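Taking a husband's surname after years in the same job

kiltlow_mum
Getting married in July and I can't decide what to do about my surname. I've had mine for 34 years and everyone at work knows me by it. Half my emails start with just the surname because there are three Sarahs in the office. He says he doesn't mind either way. His mum does mind, and has already bought us a doormat with the new initials on it.

Has anyone changed theirs and regretted it? Or kept it and regretted that?

pat_89
Changed mine and it was fine. Bank took one visit, passport was a form and a fee, and the doctor's surgery got it wrong for a year. The thing I didn't expect was the loyalty cards and the library and the vet. The cat is still under my old name.

Fitriani Ismail
I didn't change and would not. In my family there isn't a surname passed down in the way people here mean it. Ismail is my father's given name. Swapping it for my husband's would make no sense, as I'm not his father's daughter. I explain this to somebody at least twice a year, usually on the phone, and they usually put "Mrs" and his surname on the letter anyway.

Our son has my husband's surname because that was simpler for school.

oldgate85
I'll be the one to disagree. I think a family should have one name. We had two in our house growing up, mine and my mum's, and I was forever explaining at school and on trips that yes, she was my mother. It's a small thing but it wears you down as a child. If you're planning kids I'd think about that before the work emails.

kiltlow_mum
We already have one, she's four and has his name. So I'm the odd one out in the house at present.

oldgate85
Then that would settle it for me.

pat_89
Doesn't have to settle anything. Plenty of kids in my daughter's class have a different name from one parent and the school doesn't blink.

Fitriani Ismail
Agree with pat. Schools are used to it now. Border control less so, so carry a copy of the birth certificate.

tench
My wife did both. Kept her own for work and uses mine for everything else. It sounds tidy but it means two signatures, and she once couldn't collect a parcel because her ID had the other name on it. She'd pick one if she did it again. She won't say which.

kiltlow_mum
That's what I was leaning towards, so not what I wanted to hear. Was it mostly parcels or did it cause trouble with money too?

tench
An insurance payment took 17 days longer than it should have. Otherwise parcels.

marrow_and_co
There's a piece I saved on this when my sister was deciding. Pasting the start of it as the site makes you sign up.

Keeping It, Changing It, Sharing It
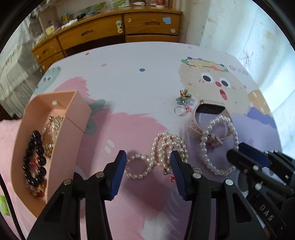

10 min read

A name is one of the first things we are given and for a lot of us it comes with a story. Mine came from a great aunt I never met. When I got engaged I wrote out both versions on the back of an envelope and left it on the fridge for a month. I found that I stopped seeing my own name as a signature and began to read it as a word.

The rest is her talking to women who'd done it each way. Most were happy with whatever they'd picked.

oldgate85
Not sure an envelope on the fridge is much help.

marrow_and_co
It helped my sister. She double-barrelled in the end.

pat_89
Double-barrelling is fine until the forms run out of boxes. My cousin's gets chopped after the hyphen on every boarding pass.

kiltlow_mum
Ours would be 19 letters, I've just worked it out. Going to leave it as it is until after the wedding and see how I feel. Is there a time limit on using the marriage certificate to change it?

Fitriani Ismail
I've not heard of one. A friend did hers years later. Ring your bank and ask what they want to see, and order a spare certificate on the day.

kiltlow_mum
Will do, thanks. The doormat is staying in the garage for now.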